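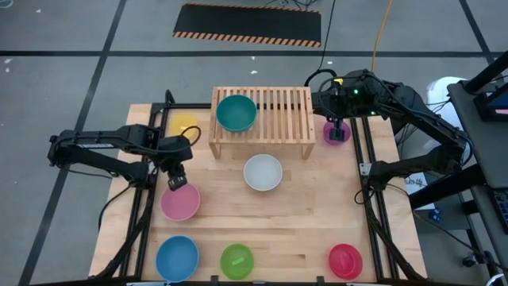

Right, bowls. I've put this off for weeks, so settle in with a cuppa — it's going to be a long one.

I gave up on matching crockery years ago and I don't miss it one bit. Every bowl we own is a different colour, yellow, pink, teal, lime green, that lovely purply one, and breakfast is a much cheerier business for it.

The only trouble is drying them. I used to stack ours on a tea towel by the sink and they'd sit there in a puddle till teatime (I know, I know). Then I found a little slatted wooden rack on the Tuncer stall at Gakville market and brought it home on the bus, on my lap, like a cake.

It's a small thing, mind. One bowl on the left, room on the right for a bit more, and the rest have to wait their turn on the table. I've made my peace with that. I wash up slowly anyway, with the radio on.

Several of you asked about looking after a butcher-block top. I oil mine every August, a thin coat with an old cotton vest, then leave it overnight and try very hard not to put a mug on it. I always put a mug on it.

And yes, I do still keep one plain white bowl among all the colours! Porridge looks right in white. I can't explain it any better than that.

Tell me which colour you always reach for first — in this house there are squabbles over the blue.

1,268 likes · 786 comments · 7 shares

Last updated 2021-06-27

More from this author
Teapots I have dropped
A wet afternoon at Gakville market
Tea towels, and when to let them go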